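Shape-Matching Board Goes on Loan to Families in Strachan

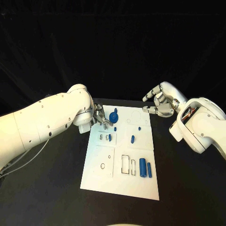
Families in Strachan can now borrow a large shape-matching board from the toy library at the Soltevel community center. The board is white and has thin black outlines of different shapes, and the player must find the right outline for each blue piece. The lending started in February, and 17 households have put their names on the waiting list.

The board was developed by Firisora, a small workshop which makes puzzles for children and also for adults who want to train their hands after an injury. The outlines include circles of different sizes, and one of the blue pieces is shaped like a gear, with a short peg on top for holding it.

"Many people think it is only for small children, but then they sit down and try it themselves," said Elspeth MacAulay, who is responsible for the toy library. "My own father was with it for 44 minutes. He did not want any help from me."

According to MacAulay, the most common mistake is to begin with the small circles, as they look similar to each other. She recommends to start with the large circle and to work from there. The board should lie flat on a table, and a dark tablecloth under it makes the edges easier to see for people with weak eyesight.

The toy library was opened with a grant from the Skornus fund, and it has now more than 1165 items in its catalog. Puzzles are the most borrowed group after the building blocks. Last winter 81 new puzzles were added, most of them given by local families.

The board can be borrowed for two weeks and the loan is free for members. It must come back with all its pieces in the cloth bag. Missing pieces can be ordered from Firisora, but the delivery takes up to one month. Those who wish to try the board before borrowing can ask at the desk in the afternoon, from 3 p.m. until closing.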